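Notebooks > Workshop > Glaze and clay
Entries Materials Kiln log Contact

This site uses cookies to remember your settings. Accept Decline

2018-06-26

Second round on the Casura slip. Sieved the batch at 200 mesh, 19 minutes on the mixer. Still too thick for pouring. Brunello wants more water, I want more deflocculant – will try his way first on half.
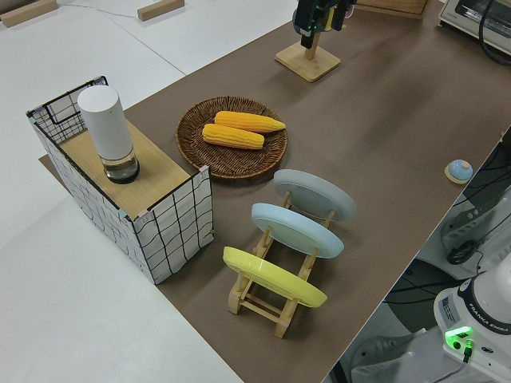
Kitchen ware tests

Tiina asked for a liner glaze that holds up to daily washing. The February tiles (batch 2553) crazed on the Suominen body and were fine on ours. Same recipe, same shelf. Vilgot thinks the body is underfired. Need a proper absorption test before blaming the glaze.

Bowls are the shape to test next. The rim is where the glaze runs thin, and a dish rack is where rims get knocked. 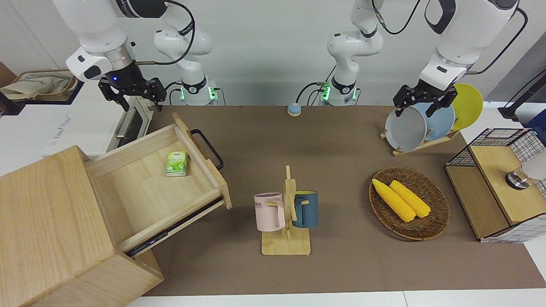 Notebook 4, p. 31

To do: weigh the bisque tiles dry, boil, weigh again. Santeri has the good scale at Prilumbridge until he is done with the frits. Ask Murray if the Tulotside clay is in yet. Do not use the old bag for this – it has plaster in it.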